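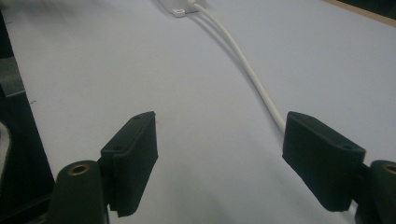
GRIPPERS & HANDHELDS

Graziella Leone
Thread, 9 posts

Print | E-mail this thread

1/ I've had the Fullo handheld pair on the bench since December, up against the older Dosia pair. The pitch is that you hold one in each hand, do a chore, and get clean motion data out. I had doubts going in. I still have most of them.

2/ The chore I keep coming back to is a power strip and its cord. Boring, cheap, and much harder than the foam cubes every vendor brings to a demo. A cube forgives you. A cord rolls, it springs back, and it has opinions about which way it was coiled in the box.

3/ First complaint, the jaws. They open plenty wide, fine. But the spec sheet only talks about opening width and says nothing useful about what happens in the last bit of closing, where you need the tips to meet square on something thin. I wrote to Fullo about this twice. I got a brochure.
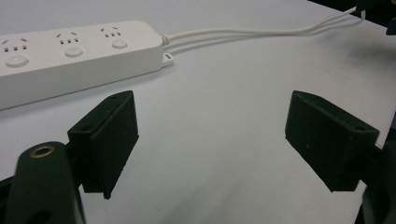 4/ Adelmo Santoro asked me last night why I care, given that the Vorna controller is supposed to smooth all this out in software. Because smoothing makes a bad pinch look tidy in the log. If the tips slid, I want to see that they slid. I ran the same pickup with smoothing on and off and the "on" traces looked lovely – including the ones where I dropped the cord.

5/ Numbers, for those who always ask. 200 pickups per pair, same cord, same person holding (me). Fullo missed 8. Dosia missed 9. People will call that a win for Fullo. I call it a coin toss with a price difference, and the price difference goes the wrong way. 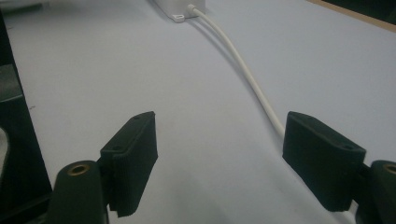

WEIGHT AND WRISTS

6/ Some of you said I was unfair to Dosia last time, so let me be unfair to both. After 2 hours my wrists were done with either pair. Dosia is lighter but the weight sits too far forward. Fullo is heavier and balanced better, and by the end of the session I couldn't tell you which one I'd pick. Anybody claiming a full day of recording with these should post the full day.
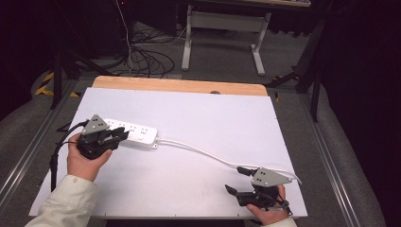

7/ Two hands is where the sales talk gets thin. Every vendor clip I've seen is really one hand working while the other one poses. With a strip you can't cheat like that for long. You want one gripper over at the end of the body and the other down by the cord, jaws facing each other, and then you find out how much you were relying on your own fingers to feel for slack. You don't get that through a gripper. Cables trailing off the left unit don't help either, they tug when you reach across. Fullo says a wireless version is coming. Begum said the same thing about theirs and I'm still waiting.

8/ What I'd want before spending money: the closing force at the tips, written down, with the method. Raw logs by default and smoothing as a switch you have to turn on. Replacement pads sold separately, at a price that isn't silly. Adelmo thinks the first one is never going to happen. He's probably right, he used to write those sheets.

9/ Not sending the Fullo pair back yet. I want to try the same cord with different pads on Dosia first, and someone in the replies offered me a set. If the misses drop I'll post the logs, and if they don't I'll post those too. Please stop sending me the cube video.

Print | E-mail this thread

Related threads
Begum wireless handheld: still no ship date
Vorna controller, smoothing on vs. off, raw traces
Wrist cameras I regret buying
Which tape holds a cord down and comes off again
Adelmo Santoro: how to read a gripper spec sheet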